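How to read your ad placement report without losing an afternoon
Posted 10/06/2024 by Naveed Swati

Every display campaign ends up with a placement report, and most of us open it once, sigh and go for coffee. I run the ads for Flelura, a small seed catalogue, and last month's report had 2401 rows. You can get through one that size in 20 minutes.

Step 1. Export the lot as a spreadsheet. The dashboard only shows you its favourite rows.

Step 2. Sort by spend, highest first. In mine, 139 placements ate 90 per cent of the budget. The rest can wait, possibly forever.

Step 3. Add a column for cost per sale. Don't bother with clicks. Small children click on things – so do thumbs on their way to the close button.

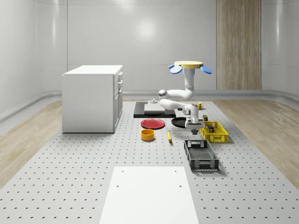

Step 4. Mark anything that spent more than your usual cost per sale and sold nothing. Open each one yourself before you block it. One of my worst offenders was a torch app, whose users were presumably looking for something other than heirloom beetroot.

Step 5. Save the bad ones as an exclusion list and apply it to the whole account. Name the list sensibly. Mine was called "new list final 2" until September, when I applied the wrong one.

Run it again in a fortnight. The torch app will be back under another name.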